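Guvaveck Street Driving Demonstrations

Human driving recorded on ordinary roads, for teaching a robot car by example.

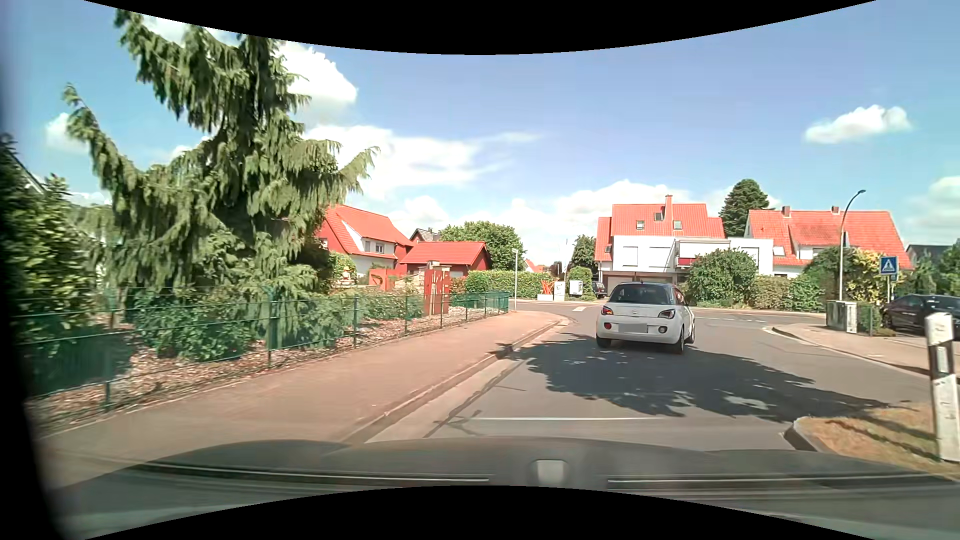

Coming up to a junction behind a white hatchback, residential set.

We're really pleased to share this one! Each run pairs forward video with the driver's steering and pedal inputs, so a policy can learn straight from what a person did - no hand-written rules needed.

Contents: 3360 clips over 17 routes, split into 2 folders (residential and main road). Inputs are logged 100 times a second.

Start with the Urmont loader, which lines up video and controls for you. Bug reports are very welcome.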